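Notebook, back room, folding bench
Tuesday, started 9:40, no coffee yet

Carrying on from the last page. Job is still the cream jersey, the heavy one, and why it never folds to the same size twice. Plan was four rounds: heap, find the sleeves, flatten, fold, measure. Got through most of it. Notes are in the order things happened so sorry for the jumping.

Table first. Wiped down the white top with the Pemix spray and a dry cloth, waited till the streaks went. Last time there was lint everywhere and it got into the hems. Lamp on the left side only. Overhead off for round 1, on again for round 2 because I couldn't read the tape.

Fabric. Cream knit from the Grodimari bolt, washed once, tumble low, out of the basket and straight onto the table. Did not shake it out. Basket heap is what people at home start from so that's what we start from.

Round 1. Dropped it, left it alone for a minute. It stands up more than the thin stuff does, big round folds, no sharp creases. Thin jersey goes flat like a pancake under its own weight. Write this up properly for the Jimach sheet, they asked why the two fabrics need different instructions and this is the whole answer.

Finding the sleeves is the slow part. With the cream everything looks like everything else, no print, no contrast stitching, and the hem is the same color as the body. What works for me is to look for a dark hole. A tube end has shadow in it and a plain fold mostly doesn't.

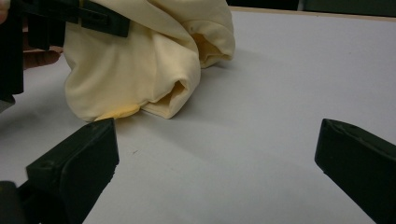 Once you have one opening go looking for the other before pulling on anything. I pulled too early in round 1 and the whole thing rolled over on itself and I had to start again. Lost ten minutes. Lift from the top, let the weight hang, then see which way the tubes point.

Things to put in the instructions (draft, wording is bad):
- lift from the highest point, not from an edge
- lift slow. if it drags, put it down and pick again
- find a hole, follow it back to a seam
- don't poke a whole hand down the sleeve, it stretches the cuff and it doesnt come back
- seams toward you before flattening

Flattening. Palms out from the middle, body first, sleeves after. Someone is going to ask why not sleeves first. Tried it, the body bunches under the armpit and you end up chasing it around the table. Body first.

Fold is the Hamdy fold, in thirds with sleeves laid back down the body, then up from the hem. Measured the long side with the soft tape. Came out longer than the target of 200 mm in round 1, I'd left slack at the collar. Round 2 was closer. Didn't write down the exact number for round 2, stupid, will redo.

Weight on the fold: used the small bag of rice. It leaves a dent if it stays on over lunch. Take it off.

Round 3, 11:15. Same cloth, second heap. Colder in here now, window was open. Don't think it matters but writing it down.

Wanted the lump version this time. When there's something under the cloth the heap sits differently, and the folds go over it instead of collapsing. Sheet from last month says "check for items before folding" and that's all it says, no help to anyone. How do you check? Pat it? Lift it? Pat first, in my opinion. You can feel a hard thing through even the thick knit, but a soft thing you miss every time. I've missed socks. I missed a whole washcloth in February.

Also look at the bottom edge all the way round, including the side away from you. If a bit of another color shows at the table then something is in there, or it's a lining. Either way stop and look. Yellow under cream is a mean test because in warm light the deep folds of the cream go yellow too. The lamp makes it worse. Under the overhead it's easier to tell a shadow from a thing.

So for the sheet, step 0, before any lifting:
- walk round the table, look along the bottom edge
- pat the top, then both sides
- look into any open fold, don't reach in yet
- if something shows, lift the cloth off it straight up. no dragging, small stuff goes on the floor and then you're under the bench

Asked for a darker cloth to compare and we don't have one in the same weight. Grodimari catalog has a slate, item 119, same knit as far as I can tell from the card. Order 2 yards. Check the budget line first, last order went on the wrong one.

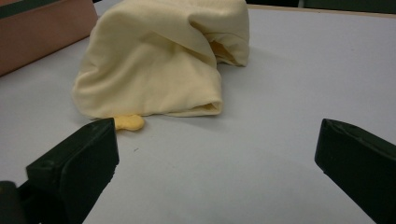 Still to do

- round 4 after lunch, same cloth, overhead light only
- redo the round 2 measurment, write it down this time
- rewrite the sleeve bit for Jimach, they want it on one side of a page. Cut the part about the cuff if it has to go, keep the seams
- wash the cream again before next week and see if it gets softer. If it does the numbers from today are only good for one wash
- new Pemix bottle, this one's spitting
- the soft tape is stretched at the low end, compare with the steel rule. Anything I measured with it this month might be off by a bit
- put the rice back in the cupboard where it lives

12:20. Stopping. Cloth left on the table, please don't fold it.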